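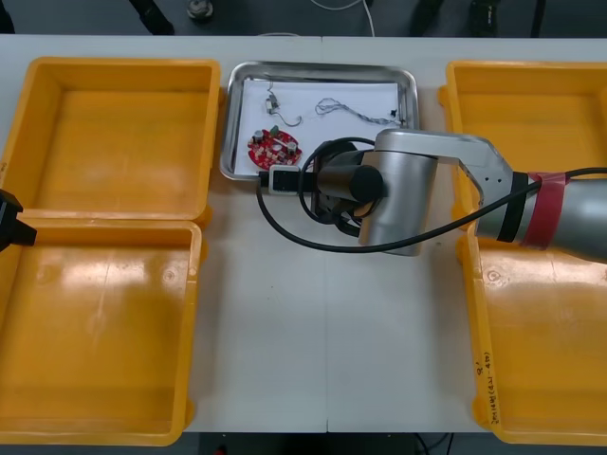

Ticket 437
Opened: 2024-10-08
Opened by: Mandla Mthembu
Assigned to: Ho-yin Yen
Site: Kestbridge
Subject: Label printer prints blank labels after stock update
Priority: normal
Status: closed

Mandla Mthembu wrote:
The label printer in the stock room feeds blank labels when I print from Vollivgate. It started after the stock list was updated this morning. The job shows as finished in the queue and the printer feeds the right length, but there is nothing on the label. Printing from the front office works. I have restarted the printer and the PC. I also put in a new roll, no change.

Ho-yin Yen wrote:
Please print the printer's own test page (hold the feed button until the light blinks, then let go) and tell me if that comes out blank too. Also, which label template is picked in Vollivgate?

Mandla Mthembu wrote:
Test page is fine, dark and sharp. Template says "Bin small". We use it for the parts bins. I need to get these done before the count, so for now I am writing them by hand. 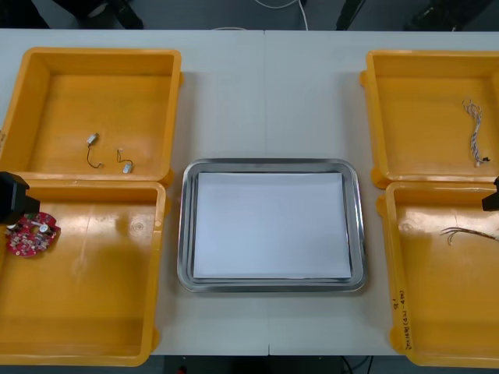

Attachment 1: bins on the table, two small parts with thin wires in the upper left one.

Ho-yin Yen wrote:
Thanks. Test page good means the head and the labels are OK. I looked at the template from here. "Bin small" was changed in the update and now points to a field called item_short. Your stock list still has the old name, item_code, so the text box is empty and you get a blank label. The front office uses "Shelf wide", which was not touched.

I tried two things:
1. Put the field name back to item_code in the template. Preview shows text again.
2. Sent one label to your printer. Please check.

Mandla Mthembu wrote:
One label came out. Text is there but it is shifted to the left and the first character is missing on the code.

Ho-yin Yen wrote:
The left margin was reset to 0 by the same update. I set it to 2 mm, as it was in the March backup. Close Vollivgate on your PC and open it again so it picks up the change, then print a batch.

Mandla Mthembu wrote:
Closed and opened it, printed 26 labels. All readable and lined up. Scanner reads the ones I tried.

Ho-yin Yen wrote:
Good. I have asked Wallwood to leave the Kestbridge templates out of the next update until the field names match. If it goes blank again, check the field name in the template first, under Edit, Fields.

Resolution: template field and left margin restored from backup.
Ticket closed by Ho-yin Yen.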